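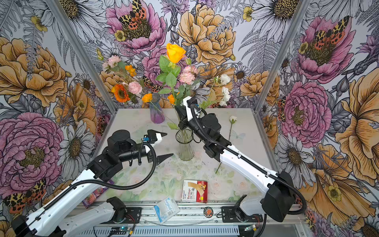 Why use flower arranging for an open-day demonstration of two-arm handling?

Artificial stems are long, light and flexible, and they catch on one another. A gripper that closes at the right point on the stem still has a flower head swinging some distance away from it, so the task tests planning as well as grip.

Handout 3: Notes on the Geltby open day
Prepared by Ruan Mofokeng, August 2026

These notes accompany the visit to the handling laboratory at Geltby. Read them before the tutorial. The control side was covered in the Mollell lectures and is not repeated.

1. The cell

Two arms are mounted on a common aluminium rail at the front of the table. The walls carry a large floral print, which makes the separation of flower from background harder for any vision system. Students who did the Venter exercise used a plain backdrop and should expect their segmentation thresholds to fail with this one.

Clear glass is a second difficulty. Depth readings through a transparent vase are unreliable, and the rim is often the only part that can be located with confidence. Compare your own results from the Sinska data, where all containers were opaque.
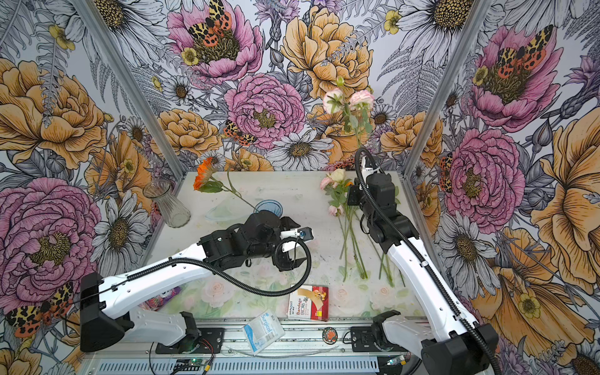 Ourania Raptis objected at this point that the vase is the easier half of the problem, as it is rigid and can be modelled once, whereas a bunch of stems has a different shape each time it is picked up. The point is fair. For the written work, treat the bunch as a deformable object and state which degrees of freedom you have ignored.

2. Grasping stems

The fingers are narrow and taper towards the tip. Two effects should be kept apart in your reports:

Slip along the stem. Depends on closing force and on surface texture.
Rotation about the grip. Depends mainly on how far the head is from the fingers.

A grasp low on the stem leaves the head free and gives a large turning moment. A grasp close to the head reduces it, but the stem ends then have to be guided into the opening from further away.
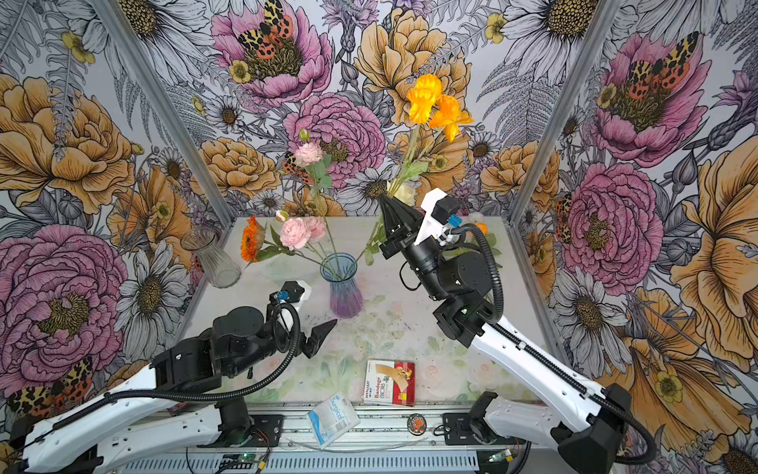

The moment for a single stem may be estimated by taking the head as a point mass and neglecting the stem. With a bunch, use the combined centre of mass and say how you found it.

3. Wrist view

A camera at the wrist moves with the gripper and keeps the fingers in view, so the error between finger and stem can be measured directly. Its drawback is occlusion: the fingers cover part of the table, and the other arm may enter the field of view.

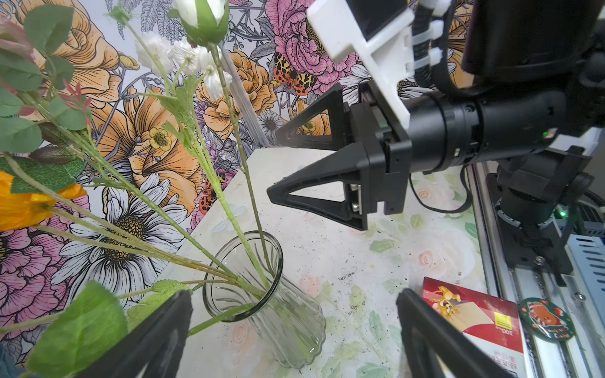 Fig. 4. Wrist camera view: stems in the fluted glass vase, second arm at right.

4. Written work

Answer in 200 words or fewer per part. The report carries 40 marks and is due in November.

(i) Derive the turning moment for a stem held at one third of its length.
(ii) Propose a way of finding the rim of a clear vase against a patterned wall.
(iii) State when the second arm should hold the vase, and when it should stay clear.

Reports go to room 126.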